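Menos ficha técnica y más latas

Llevo semanas leyendo comparativas de pinzas y todas dicen lo mismo: fuerza, carrera, peso. Vale. ¿Y la cámara? La cámara de muñeca decide media compra y sale en una nota al pie.

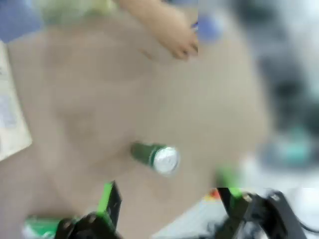 Cilindro verde tumbado, entre los dos dedos. Todavía sin agarrar.

La Pinari y la Eder, en papel, casi gemelas. 1589 euros una, la otra aproximadamente 40 más. Pero el papel no enseña el desenfoque, ni el dedo que te come la esquina de la vista. Eso hay que verlo, con objetos de verdad. Latas, cosas que ruedan. No el cubito del folleto.
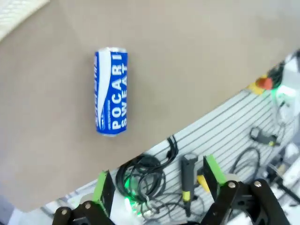
Y luego los cables. Nadie los mete en la puntuación y son la mitad del trabajo — cambiar de controlador, desenchufar, volver a enrollar. En Flerville lo tienen claro: dos pinzas, el mismo brazo, la misma mesa. Lo demas es marketing.

Mi propuesta, y ya se que va a molestar: 17 agarres por pinza, sin ajustar nada entre medias, y publicar el vídeo de muñeca entero. Con los fallos. Batgate solo publica los buenos, claro.
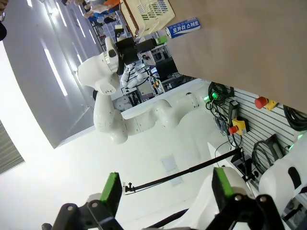
Vista desde la muñeca, muy girada: otro brazo con pinza negra y, al fondo, un segundo.

Si un fabricante no quiere enseñar eso, yo no compro. Y quien pague sin pedirlo, pues que luego no se queje en el foro.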